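ホーム | 点検リスト | キッチン | 浴室 | ベランダ | お問い合わせ

賃貸キッチン入居前セルフ点検リスト(コメントつき)
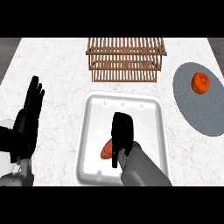 大理石の天板と白いシンク、奥に木の水切りラック(CG)

プラルナットネスの部屋に引っ越すとき、私が紙に印刷して持って行ったリストです。書き込みだらけだったので、2023年5月2日に清書しました。□が点検項目、→が私のひとりごと。全部やると長いので、時間がない人は★だけでもどうぞ!

【1. 水まわり】
□★ 蛇口を全開にして、シンク下の配管を手で触る
→ 前の部屋でこれをサボって、12月に床板を張り替えるはめに……。ティッシュを巻いておくと、にじみ程度の漏れでもすぐわかります。
□ シンクに水をためて一気に流す
→ ちょろちょろ流すだけだと詰まりかけに気づけないんですよね。ゴボゴボ鳴ったら管理会社へ。
□ 排水口のにおい
→ しばらく空いていた部屋は封水が切れていることがあるので、コップ数杯の水を流してから嗅ぎ直し。私は最初ここで大騒ぎして、ちょっと恥ずかしかったです。
□★ 止水栓の場所と、固着していないか
→ 固くても力まかせに回さないこと。うちのは固かったので、管理会社のIrellさんに電話してやってもらいました。

【2. 天板・収納】
□ 天板の欠け、輪ジミ、コーキングの切れ
→ 天然石の人は酸に注意。レモン汁やお酢をこぼしたら、まず拭く。模様なのかシミなのか迷ったら、斜めから懐中電灯を当てるとわりと見分けられます。
□ 扉の蝶番、引き出しのレール
→ 5段全部引き出して、一番下だけガタつき。ドライバー1本で直ったけれど、直す前の写真は撮りました(退去のときに揉めたくないので)。
□ 吊り戸棚の上のほこりと虫のフン
→ 見たくない気持ちはわかる。でも見て!

【3. 電気・ガス・換気】
□★ コンセントの焦げ、ぐらつき
→ 200Vの口があるかどうかも一緒に確認。うちは1か所だけありました。
□ 換気扇にティッシュが吸いつくか
→ 弱のときは落ちました。フィルターを替えたらちゃんと吸いつくように。Kolevの店で1,085円。
□★ ガス警報器の有効期限
→ 裏に貼ってあるシールを見ます。うちのDitel製は期限切れで、連絡したらすぐ交換に来てくれました。ここは本当に遠慮しないでほしい。
□ コンロの炎の色
→ オレンジ色が続くなら使うのをやめて、ガス会社に相談。加湿器の近くだと色が変わることもあるそうなので、止めてからもう一度。

【4. 記録】
□★ 傷は「寄り」と「引き」で1枚ずつ撮る
→ 寄りだけだと、あとで自分でもどこの傷だかわからなくなります。私は全部で31枚。撮りすぎかなと思ったけれど、消してません。
□ 現況確認書の提出期限
→ 物件によってばらばらなので、鍵をもらう日に聞いておくのがおすすめ。コピーも1部手元に。

浴室編は項目が多くて、まだ清書の途中です。カビの欄だけで紙が1枚埋まってしまって……もう少しお待ちください。

関連記事
・退去前の水あか落とし、やった順番メモ
・シンク下収納の湿気チェック表
・ベランダ排水溝の点検リスト
・引っ越し当日の持ち物(改訂版)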